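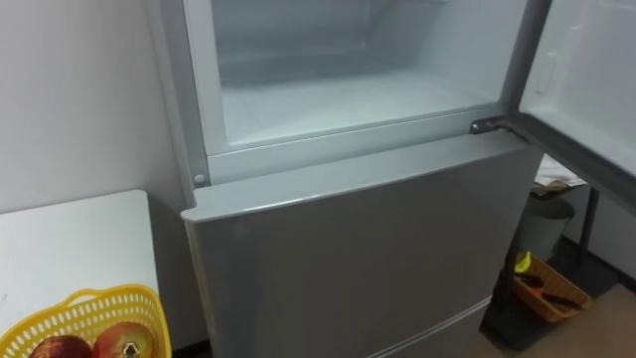 Does a street food festival bring new customers to the cafés around it?

Only a few of them, going by what we found at the Grullham Dumpling Weekend, and mostly the ones nearest the stage.

Student project report, Vija Rebane, December 7, 2018

The organisers say the festival "puts Grullham on the map". I wanted to see what that meant for places open all year. Our group handed out 1,019 short forms at the gates in February and got 80 back, a poor return, so please read the rest with that in mind.

Of the 10 cafés we asked, seven let us see their takings. Mudico, right by the stage, had its best Saturday of the winter. Eren, two streets off, sold less than on a normal weekend – the owner blames the road closure, and I think she has a point. Rimholm shut early.

Visitors liked the food (the pork and chive ones came up again and again) but few could name a local café afterwards. The festival website still claims a boost for "the whole town". I asked how this was worked out and have had no reply.

Next year's group should ask for till figures before the event and put the forms on the tables.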